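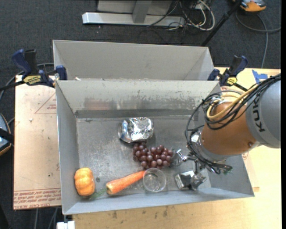

**Tudby Market Hall: Waste and Drainage Working Group**

Minutes of the regular meeting, October 2021
Held in the upstairs office, north side

Present: H. Escobar (chair), representatives for produce, fish, dry goods and hot food, the site engineer, the bookkeeper (minutes)
Apologies: flower stalls
Also attending for item 3: one representative of Grellumard

**1. Minutes of the September meeting**

Approved with one correction. Under "Drain covers," the cover to be replaced is at the east loading door. The earlier text gave the west door.

**2. Matters arising**

2.1 The east cover has been replaced. The frame underneath is sound and was left in place. The site engineer asked that pallets not be set down on it until the mortar has cured for the full period on the bag.

2.2 The hose reel by the fish stalls still drips at the coupling. A new washer did not hold. Coupling to be replaced. **Action: site engineer.**

2.3 The letter to Lemia about early morning noise has been sent. No reply received. Carried forward.

**3. Collection contract**

3.1 The Grellumard representative presented the renewal terms. The current contract covers three streams: food waste, mixed containers (cans and plastic bottles) and general. Cardboard is outside the contract and is baled on site.

3.2 Food waste loads will be checked at the depot from the start of the new term. A load with containers in it will be charged at the general rate and a notice sent to the hall. The present contract has the same clause, but it has been applied only on complaint.

3.3 Produce asked whether a single can would be enough to downgrade a load. The representative said the depot works by weight of foreign material per load, and that the threshold will be in the written terms. Produce asked for the wording before any vote. Agreed.

3.4 Dry goods asked for the charge per lift. The proposed figure is 84 dollars for food waste and 172 dollars for general. Hot food noted that the gap between the two is now wide enough that one downgraded load a week would cancel the discount offered for the longer term. The bookkeeper confirmed this is correct on current volumes.

3.5 The representative left at this point.

3.6 Discussion. The chair preferred the shorter term with a review. Fish preferred the longer term with the price fixed. No vote taken. A second quote is to be requested from Valdebenito on the same three streams and the same lift schedule, so that the two can be compared line by line. **Action: bookkeeper.**

**4. Sorting at the stalls**

4.1 The bookkeeper reported 17 collection notices since the start of the year. Most were for drink containers in food waste. The remainder were for plastic wrap and produce netting.

4.2 Notices are concentrated on the days after weekend trading. Hot food pointed out that customers use whichever container is closest, and that the public containers at the south entrance are removed before closing time.

4.3 Agreed:

- Public containers at the south entrance stay out until the last stall has closed.
- Food waste containers behind the stalls are to be kept lidded during trading hours.
- Bunches of fruit and other spoiled stock go in without bags, ties or netting.
- Labels are to be reprinted in larger type, one word per stream.

4.4 Produce asked for a color code in addition to the labels. The chair said that repainting was considered in an earlier year and dropped on cost. Colored tape on the handles was suggested as an alternative. Produce will try it on one row and report back. **Action: produce.**

**5. Wash area**

5.1 The grease trap is a 1000 gallon unit and is pumped on a fixed schedule. The site engineer measured the solids layer before the last pump-out and found it under the limit. No change to the schedule.

5.2 The strainer basket in the floor drain is being lifted out during washing and not put back. Stems and skins are entering the line. A chained basket was proposed. The site engineer is concerned that a chain will catch debris and prefers a hinged grate. Cost of both to be brought to the next meeting. **Action: site engineer.**

5.3 Dry goods asked who is responsible for rinsing containers returned after collection. Under the stall agreement, each stall rinses its own. Shared containers are not covered. The chair will draft a sentence for the agreement. **Action: H. Escobar.**

**6. Other business**

6.1 The key to the baler room is missing from the board. The spare is with the bookkeeper and must be signed for.

6.2 Fish reported standing water at the foot of the ramp after rain. To be added to the next agenda under drainage.

**7. Next meeting**

Same room. Date to be set once the Valdebenito quote is in hand.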